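About Us

Hi, I'm Isla, and I teach people to sew

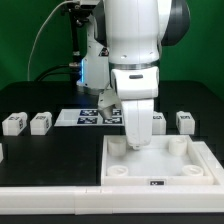

White tray and board on the black table.

I'm Isla Tipoki, and I run the Indale Sewing School out of the old Hollis building on Eler Street. If you've landed on this page you're probably wondering who on earth we are and whether you'll feel silly walking in with a sewing machine you've never taken out of its box. You won't! Half my beginners show up with the tape still on the needle.

I learned from my grandmother, who was born in 1939 and made every curtain, coat and school uniform in our house. She had strong feelings about pressing. You did not move on to the next seam until the last one had been to the ironing board, and if she caught you skipping it she'd hand the whole thing back without a word. I thought that was very unfair when I was nine. I now do the exact same thing to grown adults with mortgages.

For years I did alterations for a bridal shop in Sturnholm (so many hems, so many tiny covered buttons) and people kept asking me to show them how to do it themselves. So I started having a couple of friends over to my kitchen in the evenings. Then they brought friends, the dog ate a zipper foot, and my husband asked very nicely if we could have the kitchen back. That's how we ended up on Eler Street.

What we teach

Most people start with the Beginner Course. You make a tote bag first, which sounds dull, but it gets straight lines, corners and a lining out of the way in one go, and then you make a pair of pajama pants that you will wear until they fall apart. After that you can go wherever you like. We have classes on zippers, shirts, knits, and a mending class that I love more than any of the others. Bring the jeans. Bring the sweater with the moth holes. I especially want to see the thing you've been hiding at the bottom of the closet for years.

We keep the classes small, nine people at the most, because I can't stand the kind of class where you sit with your hand up for twenty minutes while your bobbin tangles itself into a bird's nest. You can bring your own machine or use one of ours. Ours are plain mechanical ones with a dial for the stitches and not much else, and they'll sew through denim all day long. If you bring your own, please bring the manual too, and the foot pedal! I say this with love. The foot pedal gets left at home more than anything else.

Kids are welcome in the summer. August is when we run the children's weeks, and it's loud and wonderful and there is thread in everything until Thanksgiving. They make pillows, mostly, and a lot of very odd stuffed animals. Last year there was a shark with legs. Two of the children from our first summer are teenagers now and come to the evening class with their mom, and they're both faster than me on the overlocker.

A few things people ask

Do I need to buy fabric before the first class? No, please don't, not yet. We cover the fabric for the tote bag, and I'll talk you through what to get for the pants. A lot of folks come in with a gorgeous slippery satin from the sale table and I have to break their hearts a little.

Can I come if I'm left-handed? Yes. So am I. We have left-handed scissors, and they live on the hook by the door with the green ribbon on them. Please don't cut paper with them.

Is there parking? There's a lot behind the building, and you come in through the back door and up two steps. If steps are a problem, call ahead and we'll open the side entrance for you, it's level all the way in.

What if I miss a class? Life happens. Come to Open Studio on Saturday morning and I'll catch you up while everybody else is working on their own stuff. Open Studio is free if you're signed up for a course, and there's coffee, and usually somebody has baked.

Do you take on alterations? I don't anymore, sorry. I'll happily teach you to hem your own pants, though, and it takes one evening.

If you'd like to see the place first, stop in during Open Studio and have a look around. You can sit down at a machine and sew a wobbly line on a scrap, no charge, and take home a copy of the class schedule. I'm generally the one at the ironing board.

Isla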